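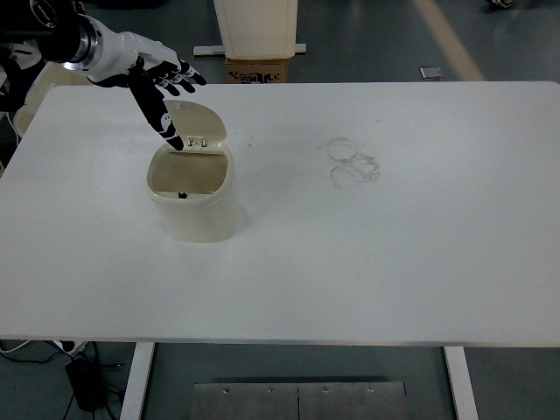

How to keep a small flip-lid bin fresh

I've had one on my desk in Fumbridge for years, and it gets grubby far sooner than you'd think (teabags, mostly, I confess!). Empty it, then wash the inside with warm water and a good squirt of washing-up liquid. Leave it to soak for 8 minutes while you put the kettle on.

Next comes the hinge, where all the crumbs gather. Prop the lid open and work along it with an old toothbrush, going gently so you don't strain the clips.

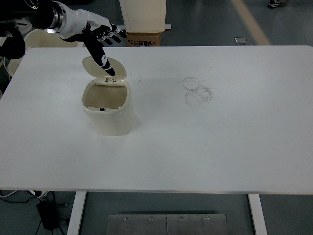
Tudor Chiriac wrote in to say that he uses a cotton bud dipped in vinegar for the hinge, and finds it gets into the corners much better.

Rinse, dry with a soft cloth and leave the lid up overnight before you put a new liner in.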